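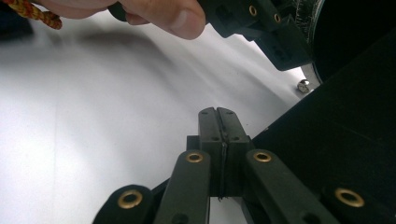
Grilico hand gripper: fingers touch at the seam, still drops thin stuff

Student Projects > Grippers and End Effectors

We use cookies to keep you logged in. By staying on this site you accept our cookie policy.

Print this thread | E-mail this thread

cropper_lead
Our school club is building a hand-held version of the Grilico gripper before we put one on our cart, Cropper. Parallel jaws, four link arms, brass eyelets at the pivots. Closing is smooth. The trouble is thin items. Seed packets and plant labels go in straight and then slide out the bottom when you lift. Thick items are fine. We have 2 sets of fingers printed and both do it. The design review is in October and the grip test is 40 lifts with no more than 5 drops. Last night we had 19 drops.

What should we look at first?

tinbadger
Is the seam tight all the way down? A lot of student grippers touch at the tips and have daylight at the root, or the other way around. Post it closed.

cropper_lead
Closed, over the white sheet:

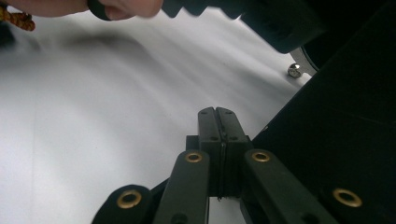 Fingers closed, no part in the jaws.

We checked the seam with a strip of printer paper at the top, middle and bottom. It drags at the top and middle. At the bottom it pulls out with almost no force.

tinbadger
Then the jaws are toeing in at the tips. Your paper test says it. Shim behind the fingers at the mount until the paper drags the same everywhere. Washers cut from a soda can work.

ostler_9
I don't agree with shimming first. On a linkage like that the toe-in usually comes from play at the pivots, and it changes every time you squeeze. If you shim now you are tuning for one squeeze. Hold one link arm still and try to rock the finger by hand. If it rocks, fix that and then measure again.

Are the eyelets pressed in or glued?

cropper_lead
Pressed in. The left finger does rock a little, the right one hardly at all.

tinbadger
A little rock is normal. We ran a whole season with loose pivots on Barnivness and it picked up everything on the field.

ostler_9
Barnivness was picking up foam blocks. Foam forgives a lot. A paper label doesn't.

mossgate
Leaving the pivots aside, what is on the faces of the fingers? Bare print is slippery on paper. Can you show it open, looking at the pads?

cropper_lead
Open, over the white surface. The left one has a crease in it. I had stopped noticing it. 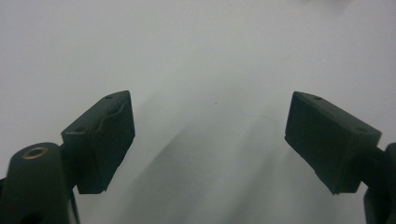 Re: Pads and pivots, what to fix first

mossgate
That crease would be my first job. It looks as if the surface is lifting or wrinkled on the left side, and the right side looks flat. With a ridge like that, a thin label can end up held along one line, and then it turns and slides. Get the old surface off both fingers so they match, clean them, and put new pads on. Do both even if the right one looks good.

ostler_9
Agreed on the pads. I still say check the pivots the same day. If you change the pads and the drops go down by half, you won't know what the other half is.

tinbadger
Fine, pads first, then. But I would still do the paper test again before taking anything else apart. Pivots are a lot of work if the club only meets after school.

cropper_lead
OK, the plan is new pads on both fingers, paper test, then 40 lifts with labels only. If we are still over 5 drops we pull the left pivots and see how much the holes have worn. I'll keep the second set of fingers as it is so we have something to compare against.

One more question. Does anyone make the pads stick out past the tips? Our mentor thinks it helps with picking labels up off a flat table.

mossgate
We did that on Dumby, a very small overhang. It helped with flat pickup. It also tore off when somebody dragged the gripper along the table, so carry spares.

ostler_9
I would leave the overhang until the lift test passes – one change at a time.

cropper_lead
Will do. I'll post the drop count once we have run it.

Print this thread | E-mail this thread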